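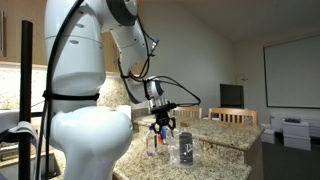
Granite swap day draws a crowd at Haltthorpe, and I came home with a sample the size of a paperback

Oct 31, 2024

I have been meaning to write something about countertops for this page for months, and the Desjardins yard finally gave me an excuse. They opened their back lot in Haltthorpe to anybody redoing a kitchen, put out their leftover slabs and offcuts, and let people wander between the racks with a tape measure and a coffee. I went for half an hour and stayed until they started closing the gate!

The big news, if you care about this kind of thing (and if you live in one of the older Ilstead houses you probably do), is that speckled granite is moving again. For years the yard could hardly give away the warm stuff, the tans and browns with cream and grey running through. Everybody wanted plain white. The people at the counter told me they sold more of the speckled stone in October than in the whole summer before it, and most of it went to folks who had lived with white for a while and were tired of seeing every crumb.

I get it. A busy stone is so forgiving. Put a water bottle down on it, a plastic cup, a can of something, whatever collects by the sink over an afternoon, and the counter still looks like a counter. On my sister's white one a single blue bottle cap looks like a crime. I grew up with brown granite and I spent my teens being embarrassed by it, and now I'm walking around a stone yard petting slabs and telling strangers about my mother's kitchen.

Prices were the other reason for the crowd. Offcuts big enough for a bathroom vanity started at 99 dollars, and I saw a really handsome island piece, already rounded at one corner, marked at 900. It was gone before I had finished my lap. Cutting and fitting are extra, of course, and the yard was pretty firm that you should have your cabinets in and level before anyone comes out to template. One couple had brought a sketch on the back of a pizza menu and got sent home, very kindly, to measure again.

Rounded corners came up over and over. The square ones look sharp in a showroom, but in a narrow kitchen you walk past that corner forty times a day and your hip knows exactly where it is. The yard will ease a corner to whatever curve you like when they cut the slab, and it's much cheaper to ask then than to have somebody come out later with a grinder and a lot of plastic sheeting. If your island is raised, think about the side face too. On speckled stone the edge can read a good deal darker than the top, depending on the light, and a few people were surprised when they turned a sample on its side. I liked it. My neighbor hated it. Take a sample home and look at it at night with your own lamps on.

That sample business is new, by the way. Desjardins used to hand out little squares you could lose in a coat pocket. Now they'll lend you a proper piece for three days against a small deposit, and they had 162 of them stacked up by the office when I got there. By the time I left the stack was down to the pinks and one very odd green. Mine is a tan and cream one with dark flecks and it's leaning on the backsplash as I type this, and I keep moving it around to see it in a different spot.

Listov, the sink people from across the road, had a table out as well. They were mostly there to talk about openings, meaning how big a hole you want in your expensive stone and how close to the end of the run it can go. I had no idea there was so much to say on the subject. The short version is that you need to pick the sink before the slab gets cut, have it physically in the house or at the yard, and not trust the drawing on the box. They also had opinions about leaving enough counter beside the sink for the things that always end up there. Two hands wide was their rule. Mine has about one and a half, and there's a cup on it right now.

On sealing, since three different people asked me to find out: the yard says to drip a little water on the stone and wait. If it beads, leave it alone. If it darkens the granite, it's time. They were selling a sealer but didn't push it, and the fellow at the register said most people do it far too often and then complain about a haze. Warm water, a drop of dish soap, a soft cloth, and dry it after. Skip the vinegar.

The back lot stays open through the middle of November, mornings only, and you don't need an appointment unless you want a slab pulled off the rack. Park on the Ilstead side if you can, the gravel by the gate is already pretty torn up. Bring your measurements, bring a cabinet door if you can get one off its hinges, and wear shoes you don't love, the stone dust gets into everything.

I still haven't decided about the tan one. The deposit runs out soon and I suspect I'll be asking for another three days.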